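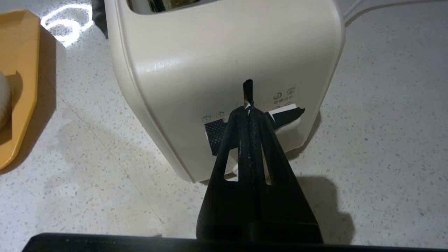

Wrist camera view, gripper tip at the bottom of the lever slot.

Ticket 307
Opened: September 14, 2022
Opened by: Natsumi Ogura
Assigned to: Ryota Hosoda
Site: Troterier breakfast task
Component: Darlow remote control, right arm
Status: Closed

Problem as reported

When I press the toaster lever by remote control, the arm keeps going down for a moment after I stop my hand. Free moves in the air feel normal. It only happens when the fingers are touching something. The bread part of the task is affected too, but less. I have thrown out four demonstrations so far, all of them at the lever step.

I restarted the Darlow client and went through the hand controller centring twice. No change.

Ryota Hosoda:
Can you tell me which motion profile is loaded, and whether the force limit on the Gatholm controller is the default? Also please send the log from one of the bad demonstrations, not a cleaned-up one.

Natsumi Ogura:
Profile is "kitchen slow". Force limit is default as far as I know, I have not touched it since June. Log attached. It is 1,659 steps long and the lever press is near the end.

Ryota Hosoda:
Thanks. In the log your hand target stops, but by then it is already well below where the fingers are. The arm is blocked by the lever, the target carries on, and the gap builds up. When the lever gives way the arm catches up to the target. That is the extra travel you are feeling. The network delay looks fine so I would leave that alone.

Two things to try, one at a time:

1. Turn on target clamping in Darlow (Settings, Arm, Contact). It holds the target close to the real position of the fingers.
2. If it is still there, lower the vertical stiffness on the right arm one step and record again.

Please keep the fingers closed for the press. If they are a bit open they can spread on the lever and you will get a different problem on top of this one.
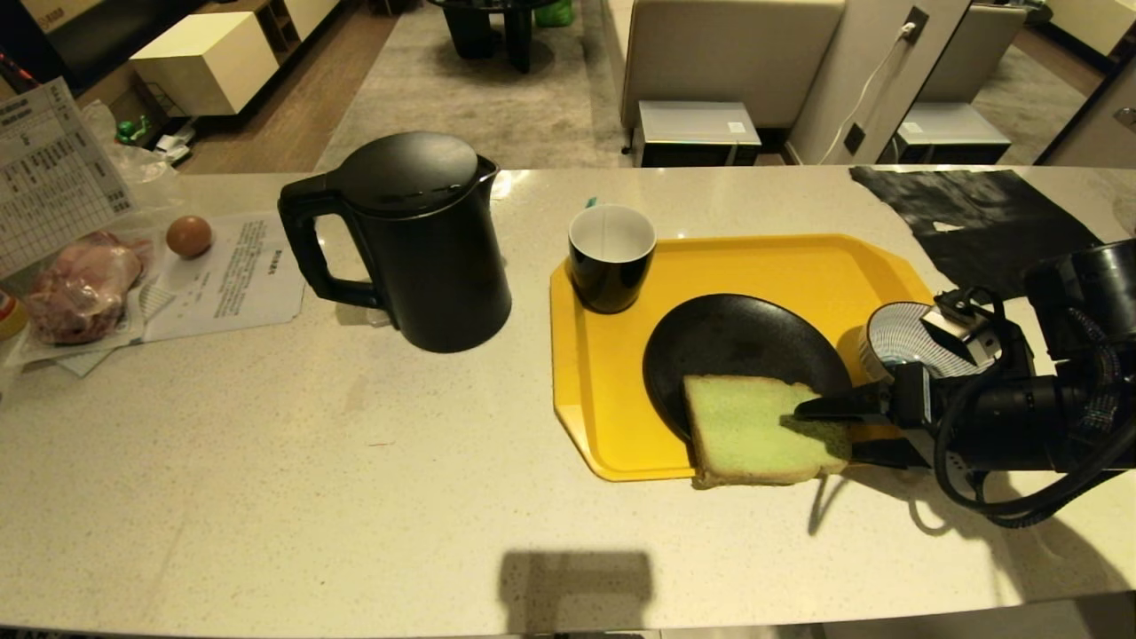 Natsumi Ogura:
Before I change anything, does clamping affect sideways moves as well? For the bread I often don't grasp it at all. I put the flat of the fingers against the side of the slice and slide it, and I need a steady push or it stops and starts. I would not want to fix the lever and lose that.

Ryota Hosoda:
It is on for all directions by default. There is a tick box for vertical only, under the same menu. Use that and the sliding will stay as it is now.

Natsumi Ogura:
Vertical only is set. The overrun at the lever is gone. There is a slightly heavy feel when I first touch down but I can work with it. Sliding the bread feels the same as before. I did not need step 2, so stiffness is unchanged.

One question: do the earlier demonstrations have to be redone?

Ryota Hosoda:
Keep the ones where the press looks clean. Tag them "no clamp" so Fujimoto can separate them before training. The ones you threw out can stay out. If the new ones and the old ones don't mix well I will open a separate ticket.

Resolution: target clamping enabled, vertical only, right arm. Setting saved to the "kitchen slow" profile. Left arm not changed.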